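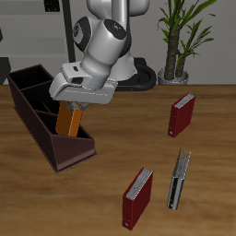 Cormac Flanagan wants one thing out of the legislature this session and it's a clock. A real one, with a deadline, on public records requests. Right now a town in this state has to answer "promptly" and the law doesn't say what promptly means. Flanagan was clerk in Lirby for years before he won the Phelan seat, and he still talks like a clerk. He wants an online log for every town hall, plus a paper copy at the counter for people who don't do online. One binder, bright, orange like the one up top, standing in a desk organizer where anyone who walks in can ask for it. "You shouldn't have to file a request to find out what happened to your request," he says.

We talked in his office, 8 in the morning, coffee going cold, phone going off. He has a floor vote at ten.

First question was why now. He went straight to Puvano. A resident there asked for the town's snow plowing contract and got a bill for $804. The contract ran 69 pages.

"Do the math on that," Flanagan says. "That's more than eleven bucks a page for somthing her taxes already paid for. She didn't pay. She called me. And I thought, how many people just didn't call anybody."

The town's answer was staff time, lawyer time, review for private information. Flanagan doesn't think they were lying. He thinks the fee rules are so loose that a town can charge almost anything and believe it's fair.

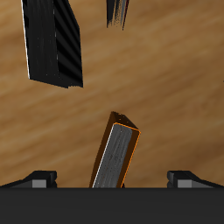 Black book on a wooden tabletop.

So the bill. Short version. Ten business days to answer, one extension of ten more, in writing, with a reason. No charge for the first two hours of work. Copies at cost. If a town blows the deadline it loses the right to charge at all. Also the log, which lists what was asked for and when it was answered, with the names of private citizens left off.

The last part is what the towns hate. The fee part they hate a bit less.

"Small towns have a fair complaint and I tell them so," he says. "Karkeo has one clerk. She does the dog licenses, the elections, the minutes, she does the death certificates. Then some guy sends her 74 requests in a winter. I'm not going to stand up and say that's no problem."

Is there anything in the bill for her? Some. A town under 3000 people gets double the time. And it can ask the state archive for help with big requests, though there's no money in the bill for the archive to hire. I asked about that twice. Second time he laughed.

"Yeah. That's the hole. Put that in, it's true. I couldn't get the money and the bill both, so I took the bill. I'll be back for the money in January."

Not everybody on his own side is with him. Eamon Moynihan, who has the seat next door and sits on the same panel, voted no in the first round and says he'll do it again. I got him by phone on his way to the airport.

"Cormac's heart is in the right place," Moynihan says. "But he's writing a law for the worst town in the state and handing it to all the others. Penalties first, help later. I've seen how later goes around here."

Moynihan would start with the fees, leave the deadline to a study. Flanagan has heard it.

"We had a study. I was in it. I was a clerk, they sent me a form, I filled it out. Never heard another word."
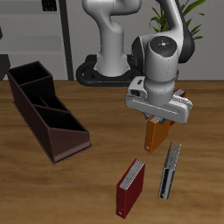
An orange binder, with a red one partly hidden behind the gripper.

What about the legislature itself? It's exempt from the records law, has been from the start, and the bill leaves that alone. Awkward for a guy who talks about walking in and asking at the counter. He didn't duck it.

"It's wrong. Put us in and the bill dies in a day, that's where the votes are. I post my own calender and my own expenses. Anyone can look. I can't make the other members do it, I've asked."

Has anyone taken him up on it? Two so far. He wouldn't say who, then said they could speak for themselves, then the phone went again and it was his whip.

The bill goes to the full House next, if leadership gives it a slot. Flanagan thinks he is four votes short. Moynihan thinks it's more.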